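We use cookies to remember your settings. Accept | Manage

Can a robot do your dishes yet? Sort of

October 26, 2025

I spent a morning in Redodcombe with the folks at Isura, who want their household robot, Lilo, to take over the kitchen. I've washed dishes by hand for 30 years, so yes, I was rooting for it!

Plates go pretty well. Lilo rinsed 7 of them while I drank my coffee (a big coffee, I'll admit) and didn't chip one. Mugs are harder, and wine glasses are off the menu for now.

"Give it a wet spoon and it has to think," engineer Heriberto Arango told me. His team has logged 731 practice runs at the sink, and flatware still slips.
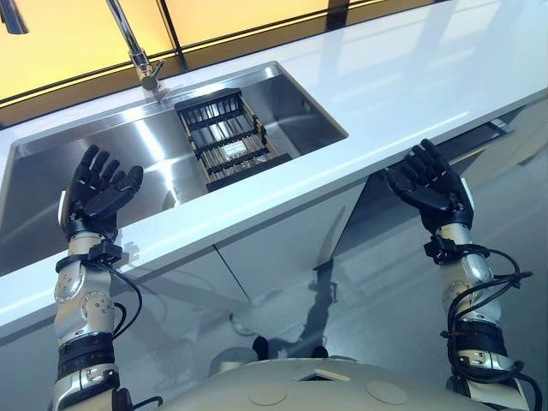

The hands are the part I kept staring at – five fingers each, and they cost more than the rest of the arm put together. Arango wants them cheaper before anyone talks about a price for the whole thing. A small home trial starts in November, and the Nieto grocery chain has asked about shelf stocking too. I'd have guessed shelves were easier. He says bags of chips are awful.

Comments

dot_k: Can it scrub a lasagna pan? That's my only question.

marlow400: My dishwasher cost 400 bucks and it's never had to think about a spoon.

PJ in the valley: Sign me up for the trial, please!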